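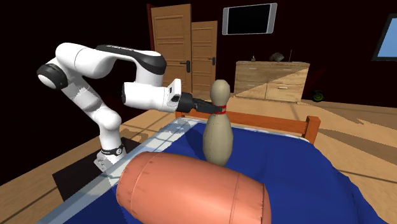

Re: [sekville-pantry] Tuesday pickup and the formula shelf

Hi all,

Vilmos Orbán wrote:
> Can somebody tell me what the plan is for Tuesday? The bakery on
> Ostora Street wants to know if we're still taking the bread, and I
> had 2 families ask me about baby formula last week and didn't know
> what to say to them. Also is the van fixed?
> Vilmos

Vilmos, yes to the bread, please tell them yes before they give it to somebody else! They'd like us at the back door by 7:30 in the morning, and I can do it if my sister takes the kids. If she can't I'll write again tonight.

The van is fixed, sort of. It starts. The side door still has to be slammed and the guy at Cotik says the part is coming in August, so until then load from the back and don't let anybody lean on that door.

Formula is the harder one. We had a good run of it in spring when the Vida clinic was passing along what they couldn't use, and then they changed how they order and it dried up. I called over there and got a very nice woman who said to try her again next month. Meanwhile there are 3 cans left on the shelf, all the same kind, and I checked the dates and they're fine through the winter. If your families can use that kind, give it to them, don't hold it back for later. 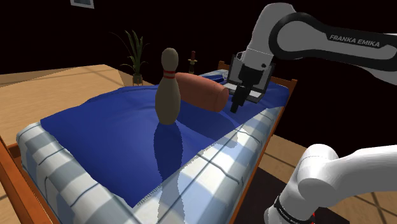 I'd also like us to go ahead and buy some. I know we've always said we don't spend cash on things people can donate, but people aren't donating it, and I don't love telling a mom with a four-month-old to come back and see. There's $80 left over from the yard sale that isn't promised to anything. It won't go far at what that stuff costs, but it would get us through a couple of weeks while I write something for the church bulletin. Shout if you object, otherwise I'll go shopping on the weekend.

On the bulletin: last time we asked for "baby items" and got bags and bags of newborn clothes (so sweet, so tiny, and we still have most of them). This time I want to say exactly what we need, so formula, unopened and in date, diapers in size 4 and up, and wipes. If you think of anything else send it to me and I'll stick it in. Please not "gently used toys" again, the closet is full.
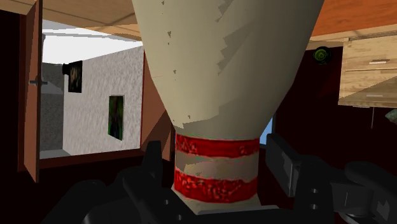

Oh, and the sign-in sheets. Whoever has the clipboard, could you bring it back? We used the back of a pizza flyer last time and I had to type it all up from that, and I'm pretty sure I have one household down as two because of the handwriting. It matters for the county form, which asks for households and people separately and gets sent back if they don't look right.

For Tuesday itself I have me on bread, Vilmos on the door, and the Pruitts on produce. I still need one more person for the 4 to 6 shift, mostly carrying boxes out to cars. Sneakers, please, the ramp gets slick.

Thanks everybody,
Dot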